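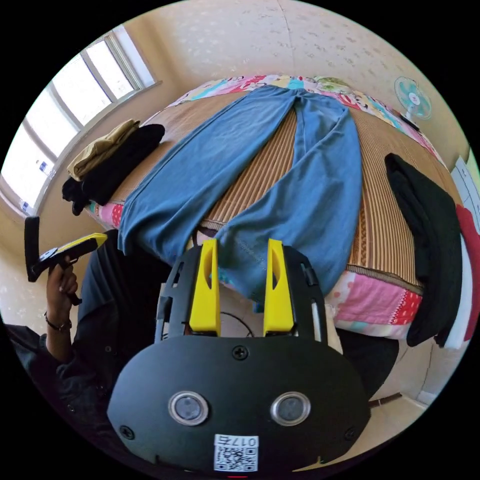 Mon 3 May
Broltcombe, bedroom set. Garment folding, two hand-held grippers.

Right unit (017) dropped its jaw width signal again. Same fault as in March, which we closed as "not reproduced." Reopening it.

What happened: video and pose recorded normally on both units all morning. The width channel on the right unit froze at its last value and stayed there while the fingers went on opening and closing. No light, no beep, and Dimus showed the take as good. I only found it when I pulled a jeans take onto the laptop to check the time sync and saw a flat line where there should have been four grasps.

Went back through everything from today. 72 takes recorded, 31 with a frozen width on the right unit. The left unit is clean in all of them. In the worst take the value doesn't change for 955 frames.

Not every bad take is bad from the start. Most freeze partway through, usually soon after a hard pinch at the hem or the waistband. Shirts are mostly fine. Jeans are the worst, which fits with it being mechanical, as the denim takes more squeeze and people twist the wrist to get the leg over. 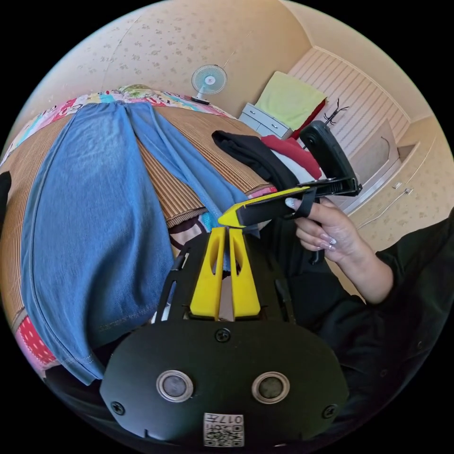 Jeans on the mat, second gripper at right by the clothes pile.

Checks, in the order I did them:

Swapped the data cable at the laptop end. No change.

Restarted Dimus and cleared its buffer. First take after that was good, second one froze. So the restart only hides it for a while.

Opened and closed the fingers by hand with nothing in them, slowly, maybe a minute. No freeze.

Same again with a crumpled cloth in the jaws, squeezing hard. Froze on the third squeeze. Let go and squeezed again, still frozen. Moved the thin cable with a fingertip where it enters the housing and the value jumped back to the right number.

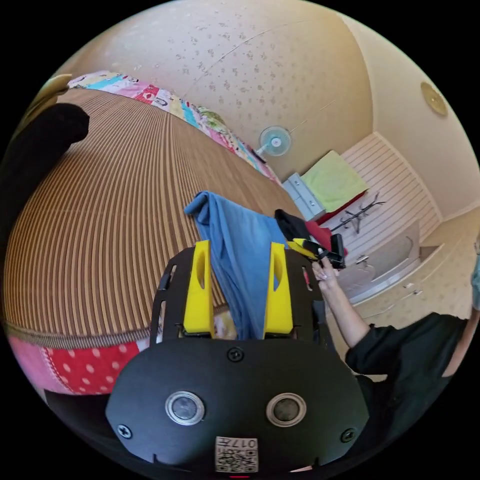

Did that five more times to be sure. It froze in four of them, and each time a touch on the cable brought it back. I'm calling it a bad crimp or a half-seated connector on the Alexiou width sensor. Didn't open the housing on site, the small driver is back at the bench.

The second problem is ours. Dimus is supposed to flag a stale channel after 3000 ms. It checks whether packets arrive and doesn't look at whether the sensor's own counter moves. The board keeps sending the last number it had, so the packets look fresh and the flag never goes up. That explains March too: we looked for dropped packets and there weren't any.

Safety note. Anastasia Kalogeropoulos replayed one of the bad takes on the Dirus arm before I had reached her. The width was frozen at nearly closed, so the arm came down to the cloth with the jaw shut and pushed into the table until the force limit tripped. She was behind the line, no one hurt, and the fingertips look fine. But the limit was the only thing that stopped it. Nothing from today goes on the arm until it has been through the width check.

After lunch we took the mat up and ran a few jeans takes directly on the quilt with the cable taped down along the frame. No freezes in those, but there were too few to mean much, and tape is not a fix.

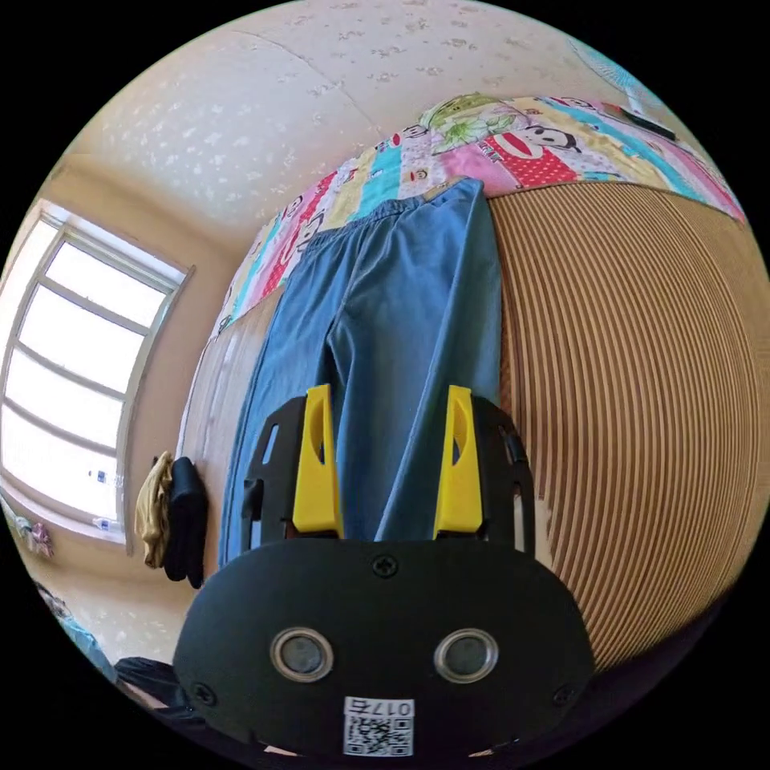 To do

Open the right unit at the bench, reseat the connector, look at the crimp under the loupe. Replace the whole cable if there's any doubt.

Look at the left unit while we're at it. Same batch.

Dimus: compare the sensor counter between packets and fail the take if it stalls. Show it on the screen during recording as well as in the report.

Mark the 31 takes as video and pose only. Don't delete them.

Run the new check over the March data. I expect we'll lose some of it.

Anastasia is writing up the arm stop separately. She wants a pre-replay check that refuses any file with a flat width, and I agree.

Reshoot the jeans once the cable is done. Shirts can wait.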